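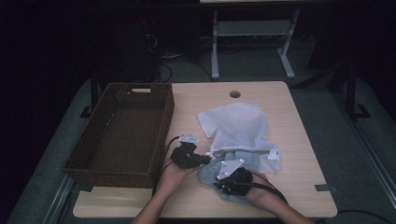
Folding is the part of laundry most people would hand to a machine first, according to Radwa Badawi, and it is also the part where a machine has had the fewest good examples to learn from. Zustska wants to change that with a new set of recorded household tasks, released today under the name Proster.

Home Products Newsroom Careers Contact

28 Mar 2019 - Zustska has completed the first round of Proster, a collection of 1,696 recorded demonstrations of people handling cloth, bags and baskets at a table. Each one was made by a person working with a pair of hand-held grippers, one in each hand. The recordings will be used to train a learning system that Zustska is building with its partner Ulum.

Tasks in the first round include picking up a single cloth, folding it, and moving mesh laundry bags and their contents. Soft items change shape every time they are touched, and Badawi said the team asked for many short attempts at the same task. Failed attempts were kept and marked as such.

Ulum will receive the full set. A smaller set of 400 demonstrations goes to Lozano, which will use it to test its own software - results are to be shared with both partners.

A second round is planned for September. It will add kitchen towels and bed linen, with three tables running at once. Requests for access can be sent to the Zustska press office.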